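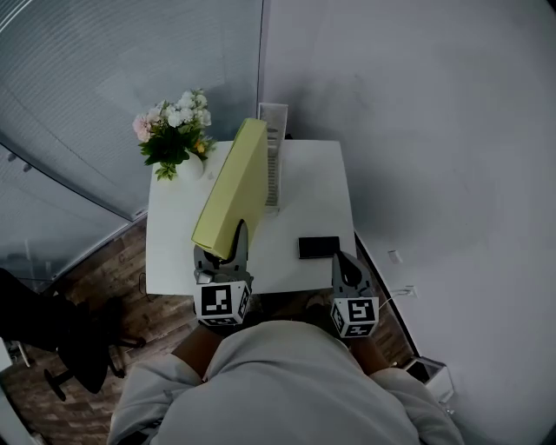 Table by the window, Wednesday. Yellow-green box, white rack, flowers in the back corner.

Wednesday, started 9:40

Sorting out the white table so it can be used for packing again. Ragnheiður Brøndum wants the slatted rack kept where it is, at the back, and the flowers left alone until they go over. Fine by me. Everything else has to earn its spot.

Measured the long box with the steel rule: 207 mm on the long side, 125 mm across. It will go in the rack on end, but only with the narrow edge facing out. Lying flat it takes up too much of the front, where we fold the Noker paper.

Clearance needed between rack and wall is 18 mm if the blinds are to go up and down without catching. Pencilled a tick on the tabletop for the rack's front corner — please don't wipe it off.

Phones: put them somewhere other than the front edge. One already went on the floor in March and the screen cost $190.

Vase water to be changed on Wednesdays and Fridays. Lift the vase with both hands and tip it out in the back sink, as the front one is still draining slowly. Pull off any leaves sitting below the waterline.

Still to do:
Felt pads for the rack feet (Vemix ones, the grey sheet in the second drawer)
Label for the box, colour to match the Baldursdóttir order
Ask Ragnheiður whether the Vermont samples are going in the rack too — if so we need a second one

Stopped 11:15. Rest after the courier.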